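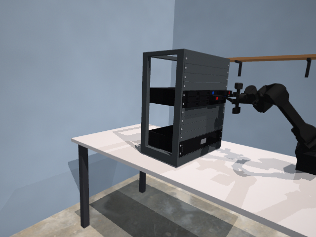

plastow410: Barbell rows, 4 sets of 10, and my left elbow flares on every rep past six. Straps changed nothing. I want the bar path as straight as the corner posts on that rack, and mine drifts forward at the knee. Grip is just outside the legs.

sinia_lifts: Drop the load and pause at the chest for a month. Drift is a hip angle problem.

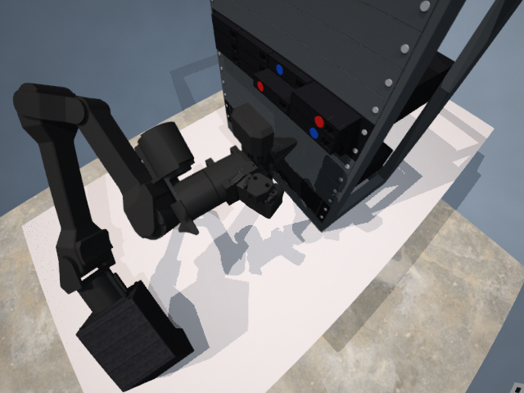
Re: elbow flare on rows

mutiso: Disagree. Hips are fine if the back angle holds. Widen the grip and rest 60 seconds longer.
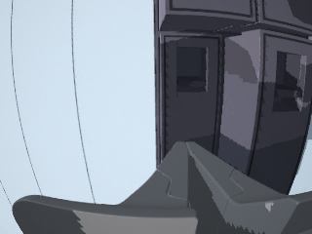
fadik: Grip width first, then pauses. Film one set from the side. If the bar traces a bend like the two longer lines left of the cabinet, your shoulders are rising early.

sinia_lifts: Wider grip just hides it.

plastow410: Will film the next session.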